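3 Die Ablagefläche im Flur als ungeplantes Möbel

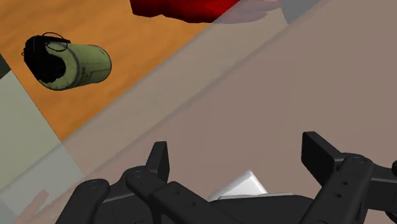 Abbildung 3: Olivgrüne Granate, auf der Seite liegend, auf orangefarbener Holzfläche. Computergrafik.

Die Einrichtungsliteratur behandelt den Flur, sofern sie ihn überhaupt betritt, als Durchgang. Man soll ihn hell streichen, einen Spiegel aufhängen und weitergehen. Dass in diesem Raum das meistbenutzte waagerechte Brett der Wohnung steht, wird selten erwähnt, vermutlich weil es auf den Fotos der Ratgeber stets leer ist oder eine einzelne Schale mit Zitronen trägt. In den von uns besuchten Wohnungen fanden wir keine Zitronen.

Wir verstehen unter einer Ablagefläche jede waagerechte Ebene in Reichweite der Wohnungstür, auf der ein Gegenstand länger als eine Nacht liegen bleibt. Die Definition ist weit und umfasst neben Konsolen und Schuhschränken auch Heizkörper, Fensterbänke und, in der Siedlung Urport, das Gehäuse des Stromzählers. Saengthong (in seinem Beitrag zum Trarbridge-Kolloquium) schlägt vor, nur solche Flächen zu zählen, die vom Hersteller als Ablage gedacht waren. Wir sind dem zunächst gefolgt und haben den Vorschlag nach den ersten Hausbesuchen im April wieder aufgegeben, da sonst ein erheblicher Teil des Materials auf dem Heizkörper geblieben wäre.

3.1 Tiefe

Die gängige Empfehlung für Flurkonsolen lautet 30 cm Tiefe. Woher sie stammt, ließ sich nicht klären; die von uns durchgesehenen Handbücher zitieren einander und am Ende der Kette steht ein Prospekt der Firma Goicoechea, der den Wert ohne Begründung nennt. Er hat sich trotzdem bewährt. Schmalere Bretter werden von den Bewohnern als Regal gelesen und mit kleinen Dingen bestückt, tiefere als Tisch, und auf Tischen wird bekanntlich gestapelt. Bei einer Tiefe über der Empfehlung entsteht zudem eine hintere Zone, in die man nur noch hineinschiebt. Wer dort etwas sucht, findet in der Regel die Gebrauchsanweisung eines Geräts, das der Haushalt nicht mehr besitzt.

Das Modell Sotura begegnet dem Problem mit einer um 3 cm erhöhten Vorderkante. Gedacht war sie als Schutz gegen herabrollende Schlüssel. Im Gebrauch dient sie als Klemmleiste für Post, die man später lesen möchte. Einzelne Umschläge hatten die Form der Leiste bereits angenommen.

3.2 Oberfläche

Über Oberflächen wird in den Interviews ausführlicher gesprochen als über jeden anderen Aspekt, und zwar fast immer im Konjunktiv. Man würde eigentlich geölte Eiche nehmen. Man hätte das Brett noch schleifen sollen. Tamihana, die den größten Teil der Gespräche geführt hat, notiert dazu trocken, das Öl sei in mehreren Haushalten vorhanden gewesen, und zwar auf der Ablage.

Für die Haltbarkeit ist der Unterschied zwischen Öl und Lack geringer, als der Fachhandel nahelegt. Geöltes Holz zeigt Ringe von Blumentöpfen früher, lässt sich dafür stellenweise nachbehandeln. Lack hält länger still und muss dann vollständig herunter. Rötliche und orangefarbene Töne, die eine Zeit lang als überholt galten, kehren in den neueren Wohnungen zurück. Die Befragten nannten sie »warm«, wenn sie sie selbst gekauft hatten, und »von den Vormietern« in allen übrigen Fällen.

3.3 Höhe und Griffweg

Bei der Höhe gehen Empfehlung und Praxis weiter auseinander. Die Konsole soll auf Ellbogenhöhe enden, was einen Haushalt voraussetzt, dessen Mitglieder sich auf einen Ellbogen geeinigt haben. Wo Kinder wohnen, bildet sich darunter eine zweite Ablage aus, meist der Deckel des Schuhschranks. Sie folgt eigenen Regeln und wird in Abschnitt 5 behandelt.

Versuche, die Ablagefläche durch Körbe oder Fächer zu ordnen, haben wir in 8 Haushalten über den gesamten Zeitraum verfolgt. Der Korb wird angenommen, sofern er offen ist und näher an der Tür steht als das Brett. Körbe mit Deckel wurden ebenfalls angenommen, allerdings der Deckel, der eine brauchbare zusätzliche Fläche abgibt. Für die Planung folgt daraus, dass geschlossener Stauraum im Flur höher liegen sollte als der bequeme Griff, während offene Fächer unmittelbar neben die Türzarge gehören.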